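Progress report no. 2: Refurbishment of donated computer peripherals, cleaning workstream
Submitted to: Ludora, grants office
Submitted by: Begoñe Montes, Brergate Reuse Workshop
Technical review: Masaru Iwasaki
Date: Tue 18 September

1. Scope of this report

This report covers work done under the cleaning workstream since the July report. It deals with wired keyboards only. Mice, headsets and docking units are handled under the sorting workstream and will be reported separately.

The grant pays for bench time, consumables and the written procedure. It does not pay for replacement keycaps or for electrical repair. Units that need either are set aside and entered in the stock sheet as held.

2. Summary of status

The first batch of 75 keyboards, received from the Skasley office closure, has been sorted and tagged. All are full-size wired units. Dry cleaning is in progress. The written procedure is at its second draft and is being tried at the bench before it is released to the other sites.

Spending on consumables to date is $2,425. The largest line is microfiber cloth, followed by brushes. No change to the total budget is requested. A small shift between lines is described in section 6.

The target for the finished batch is unchanged: 92 percent of units accepted at final inspection. Final inspection has not started, and no acceptance figure is reported here.

3. Work done in the period

3.1 Intake and sorting

Keyboards arrived stacked in cartons with the cables wrapped around the bodies. Each unit was tagged, tested for a response on every key, and graded by type of soil. Three grades are used:

Grade A: surface dust, no residue on the keycaps.
Grade B: loose debris between the keys, such as crumbs, paper fiber or packing dust.
Grade C: sticky residue or a known spill.

Grade C units are not cleaned under the present procedure. They go to a separate shelf until the keycap removal step has been written and reviewed. The grade is written on the tag and in the stock sheet. In the July report the grade was held only in the stock sheet, and this caused delay when units were moved between shelves.

3.2 Dry cleaning trials

The dry method is carried out on a table with the keyboard flat or turned to suit the person working. The keyboard is unplugged and its cable kept clear of the keys. Tools are a narrow paintbrush, a microfiber duster and a microfiber cloth.

The order in draft 2 is as follows.

Step 1. Check the tag and confirm grade A or B.
Step 2. Pass the duster over the full surface, including the back edge and the strip above the function keys.
Step 3. Hold the keyboard with one hand. Brush between the keys with the other, working along the rows toward the nearer short end.
Step 4. Brush the number pad as a separate area, in both directions.
Step 5. Tilt the keyboard and tap the underside to bring out what is left. Clear the table.
Step 6. Wipe the keycaps with the cloth, then the frame and the cable.
Step 7. Repeat the key response test and sign the tag.

Step 4 was added in this period. In draft 1 the number pad was brushed as part of the general pass along the rows, and reviewers found debris left around the plus and enter keys on that side. The keys there are of mixed height and the brush tends to ride over the gaps.

Step 5 was moved. It had been placed before brushing. Tapping first brought out loose material, but much of the fine debris stayed on the keycap edges and had to be brushed anyway, and the table then had to be cleared twice.

3.3 Tool selection

Several brush widths were compared. The wide brush covers a row quickly but does not reach between the keycaps. The narrow brush is slower and reaches the gaps well. A thin, long-handled paintbrush has been adopted for all grade B work. Stiff nylon brushes were dropped after they left fine marks on glossy keyboard frames.

The duster is kept for the first pass only. Used after brushing, it moved debris from the table edge back onto the keys. The fibers also catch on raised keycap corners on older models.

The cloth is used for the last wipe. It was tried as the only tool on grade A units and gave an acceptable result on the keycap tops. It does nothing for the gaps. Grade A units will still get a short brush pass.

3.4 Bench layout

The layout was reviewed by Mr. Iwasaki. His comments were:

a) Keep the brush and the duster on opposite sides of the keyboard so that each hand has a fixed reach.
b) Keep power outlets at the back of the table and do not run leads across the working area.
c) Keep the cloth within reach but off the area where debris falls.
d) Wipe the table between units. Debris from one keyboard was being picked up on the underside of the next.

Items b, c and d have been written into draft 2. Item a is still open, as left-handed staff asked for the reverse arrangement and the text has to allow for both.

4. Issues

4.1 Debris on the work surface. Brushed material collects on the table close to the keyboard and is carried back by sleeves and cloths. A shallow tray was tried and rejected; the keyboard rocked on the rim. A disposable paper liner is the next option.

4.2 Time per unit. Grade B units take longer than planned, mainly at step 4. Bench times are being logged on the tags, and a table will be given in the next report once enough tags have been returned to make the figures useful.

4.3 Cloth laundering. Cloths washed with cotton items came back with lint. They are now washed alone. Cloths that still shed lint are marked and used on the table only.

4.4 Tag loss. Some tags came off during step 5. String ties have been replaced with a loop around the cable close to the plug.

4.5 Grade boundaries. Two staff members grading the same carton did not always agree between grades A and B. A short guide with reference units is being prepared. Until it is ready, doubtful units are graded B.

5. Work planned for the next period

Complete dry cleaning of the Skasley batch, grades A and B.
Try the paper liner at one bench and report the result.
Finish the grading guide.
Write the keycap removal step for grade C units and pass it to Mr. Iwasaki for review.
Issue draft 3 of the procedure, with text for left-handed and right-handed layouts.
Begin final inspection. Inspection will be done by a person who did not clean the unit.

6. Budget note

We ask for approval to move the unspent part of the compressed air line to brushes and cloths. Compressed air was dropped from the procedure in draft 1. It drove debris under the keycaps and spread it over adjacent benches. The brushes wear at the tip and need to be replaced more often than the original estimate allowed. The move does not affect the total or the reporting dates.

Receipts for the period have been sent under separate cover. The stock sheet is available to the grants office on request.

7. Bench record
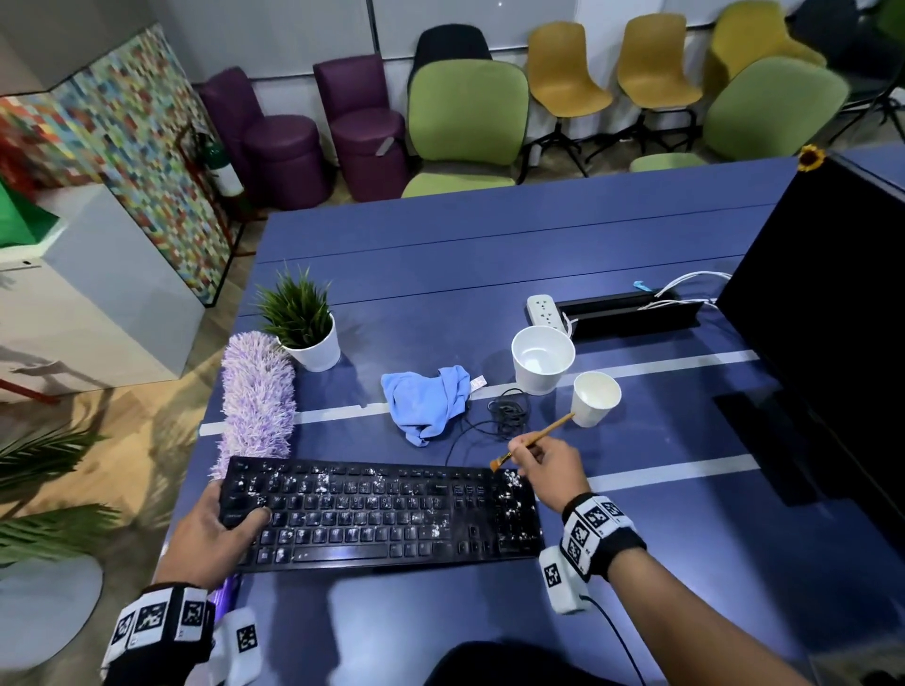
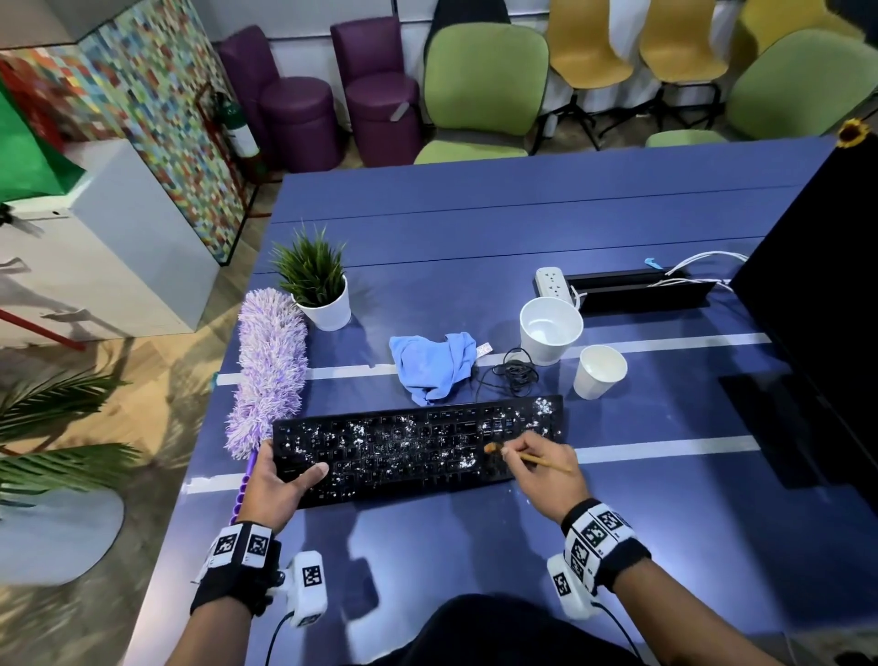
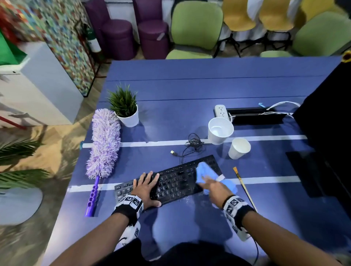

Figures 1 to 3. Dry cleaning of a black keyboard at the blue table. Brush work over the keys in figures 1 and 2; cloth on the upper right keys, near the number pad, in figure 3.

8. Contact

Questions on the procedure or the grading scheme should go to Begoñe Montes at the Brergate workshop. Comments on bench layout may be sent directly to Masaru Iwasaki with a copy to the workshop.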